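Section 4: Placing and Connecting the Prirnex Plug-In Energy Monitor
Countertop appliances on a shared kitchen circuit
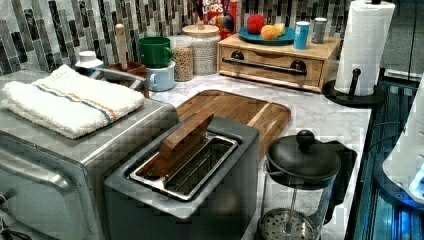 4.1 Before you start

The Prirnex monitor measures the power drawn by one appliance at a time. It fits any grounded wall outlet and reports to the Bosetti base unit over a short-range radio link. Complete Section 3 (base unit set-up) first. The monitor will not store readings until it has been paired.

You need:
- the monitor and its pairing card
- the base unit, switched on and showing a steady green light
- the rating label of each appliance you plan to measure

CAUTION: Do not connect a load rated above 1,500 watts. Do not use the monitor with an extension cord, a power strip or a second monitor.

4.2 Pairing

1. Plug the monitor into the wall outlet with nothing connected to it. The display shows four dashes.
2. Hold the SET button until the dashes blink.
3. On the base unit, open Devices, then Add. Enter the code 659 and press OK.
4. Wait for the display to change to 0.0 W. Pairing normally takes roughly 400 seconds on first use, while the monitor loads its settings.
5. If the dashes return, move the base unit closer and repeat from step 2.

Note: Metal cabinets and large appliances weaken the radio signal. A Skistham repeater can be added later - see Section 7.

4.3 Measuring an appliance

1. Switch the appliance off and unplug it.
2. Plug it into the monitor, then switch it on.
3. Press MODE until the display shows W (present draw) or kWh (total use).
4. Run the appliance through one full cycle at its usual setting.
5. Press SAVE. Enter a name for the reading on the base unit.

Heating appliances switch their elements on and off, and the W reading moves up and down with them. Use the kWh reading to compare one appliance with another.

CAUTION: Keep the monitor dry. Unplug it by the body, never by the appliance cord.

4.4 Memory and reset

The monitor holds 3000 readings. When the memory is full, the oldest reading is overwritten. To clear all readings, hold MODE and SAVE together until CLr appears. Pairing is kept after a reset.

Note: Units sold with the older Shin base must be updated before readings can be exported. The update file is listed in Appendix B.

Revised October 2020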